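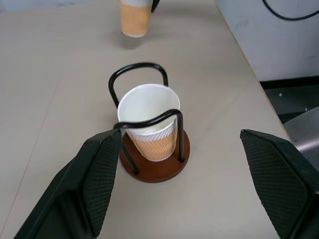

Why would a paper cup need a holder if it already has a sleeve?

The sleeve keeps the heat away from the fingers, and the holder keeps the cup standing on the table. A paper cup is narrow at the bottom and wide at the top, so when it is full it falls easily, and a sleeve does nothing against this.

I began to think about this question after I lost a notebook to a cup of tea. It was a big tea in a paper cup, the table was light and not very steady, and I touched the rim with my elbow. The sleeve stayed perfectly in its place during the whole accident. The notebook had inside it two interviews for another article, which I then had to do again, by telephone, with people who were less friendly the second time.

A friend who heard this story sent me to see Rosario Serra. He makes holders for paper cups. It is a small thing to make for a living and he knows it. His workshop is called Periser, it has one long bench and a drill press, and the product is always the same: a round base of brown wood, and black wire bent into loops that stand up from it and go around the cup.

I went there with a wrong idea. I believed that the holder grips the cup. Serra took a cup with its sleeve on, put it down between the loops and let go, and then he asked me to turn it. It turned easily. The wire should be near the sleeve everywhere and press nowhere, he explained, because if it presses, the sleeve climbs up when you lift the cup, and then you are holding the naked paper.

"People want to pull it with force. You must be able to take it with two fingers while you read."

The loops look simple, like an upside-down letter U with soft corners. For Serra they are the difficult part. One loop goes behind the cup and can be tall. The other passes in front and has to stay under the rim, or it arrives at your lower lip when somebody drinks without lifting, as children do. His first ones had the two loops of the same height. He still has them on a shelf, and he uses them for pencils.

Then there are the holes. The ends of the wire go down into the wood near the border of the disc, and the hole must be a little smaller than the rod. In winter the wood becomes dry and a leg can get loose. Serra does not glue them. If a leg moves, the customer can push it back, and if it moves again, Serra changes the base and keeps the wire. Fourteen euros is the price for one, and he told me this number quickly, looking at the drill press.

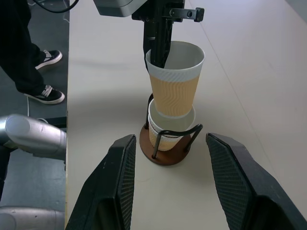 STITA, September – The Morelli café opens its door at seven in the morning, and by a quarter past seven there is a line. Annunziata Vitale has worked behind the counter here for 31 years. For most of this time she served coffee in porcelain, and she would still prefer it. But the station is near, people want to walk with their cup, and many of them in the end sit down anyway with the paper one, at the tables by the window. For these customers she keeps the holders.

She has strong opinions about paper cups and she gave them to me in the order in which they came to her.

The first is about stacking. A cup that already wears its sleeve does not go down into another cup as far as a bare one does. The sleeve meets the rim of the cup below and stops there. So a stack of sleeved cups grows tall very fast and begins to lean. In the morning Vitale prepares a small stack for the first rush, with sleeves on, and she builds it inside a holder. The lowest cup stands between the wires, and the others go into it one after the other. "The first one must be straight," she said. "If the first one is straight, the rest is not your problem."

I asked if it would not be easier to stack the cups bare and put the sleeves on when the customer is there. She looked at me with patience. With the line out of the door, she said, the sleeve is the thing that makes you late. It sticks to the other sleeves, it opens on the wrong side, it falls down behind the milk refrigerator. A sleeve put on at half past six is a sleeve you don't have to think about.

The second opinion is about how high the sleeve should sit. There should be some white paper visible under it and more above it. Under, because the cup has to stand on its own bottom ring and not on the cardboard. Above, because the mouth goes there, and wet cardboard has a bad smell. Before I spoke with her I had never looked at this, and now I look at it in every café – it is a little tiring for the people who drink coffee with me.

The sleeves at the Morelli come from Prostura, in boxes of 1,000, and they arrive flat. There are two kinds that Vitale has liked over the years. One has a zigzag pressed into the surface. The other has waves that run from the top to the bottom, like a curtain. The zigzag gives a better hold with a dry hand, she finds, and the waves are better when you come in from the rain. I tried both kinds with closed eyes at a corner table and could not decide. Her nephew says there is no difference. He was not invited to continue.

It is maybe useful to say what the ridges are for. When a surface goes up and down, the hand touches only the high parts, and between them there is a bit of air. Air is slow to pass the heat. A flat sleeve of the same cardboard feels hotter, and for this reason some cafés give you two cups, one in the other, which works but uses a whole cup to do the job of a piece of cardboard. Vitale does not permit double cups. If a customer asks for it, she gives him a sleeve and a holder and a place to sit.

The holders came to the Morelli because Serra was a customer. He drank his coffee at the window each morning, and one day he brought one under his coat and put his own cup in it and said nothing. Vitale let him do this for a week. Then she asked him for five.

Since then she has learned their defects. They don't take the largest cups, because the sleeve arrives against the wire before the cup touches the wood. They are not good on the outside tables, which are made of slats, where the round base can sit half on and half off a gap. The base collects a ring of coffee if it is not wiped, and the wood must be wiped with a cloth that is almost dry. A girl who helped in the summer put one in the dishwasher. It came out pale and a bit curved, and it now lives under the leg of the sugar cabinet.

Customers also do things with them. They hang an umbrella from the tall loop. They put the telephone against it. A man who came for the early train used to leave his empty cup in the holder with the coins for the tip inside, and after some days other people did it also, and this is a custom that Vitale has not discouraged.

At the end of my visit I asked Serra if he has thought about a bigger model. He has made one, for a restaurant that wanted it for tall iced drinks, and he did not like it. The wire was thicker and the disc had to be wide, and on the table it looked to him like something for a plant. He may try again with three loops. He bent a piece of rod in the air while he said this, to show where the third one would go, and then he was not satisfied with the place and moved it to the other side.

For those who would like to try one at home, a few things that I was told in the two places. Put the cup in first with the sleeve already on, because the sleeve will not go on afterwards past the wire. Take off the lid before you lift, if the lid is the soft kind. Keep the holder away from the border of the table, as you would with a glass. And when it's empty, take out the cup and let the wood breathe a little before the next one.

I bought one for my desk. The new notebook stays on the left side of it, and I drink with the right hand.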